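Coleck founder on cutting 200 jobs: "I read the list twice"

Amna Mengal is late, and says so. She has 13 minutes before a call with lenders. Coleck, the payroll software firm she started with 4 people, let 200 staff go in May. It had 651 at the time.

"We hired for a year that didn't come," she says. "That's on me. I signed every one of those budgets."

Staff were told by email first, managers an hour later. Wrong way round? "Yes. Horrible. I read the list twice and still sent it in the wrong order."
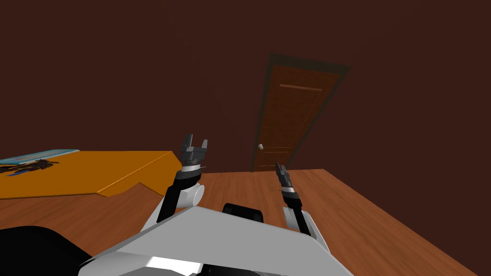 Two arms, grippers open, in a simulated room.

The Uterico deal was meant to fix things. Talks stopped over price — she won't say whose. "They had a number, we had a number." And Cheema, the fund that led the last round? Still on the board. Still calling, mostly on Sundays.
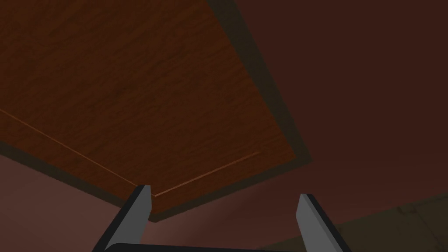
Vol. 13, No. 4

Some of those who left have since gone to Drekia, a direct rival. She doesn't seem bothered. "Good. I wrote refrences for half of them."

More cuts? A long pause. "Not this year. I've said that in writing, so you can hold me too it."

The support team stays as it is, she adds, and the second office goes when the lease is up. Then the phone rings — the lenders, early. She takes it standing up.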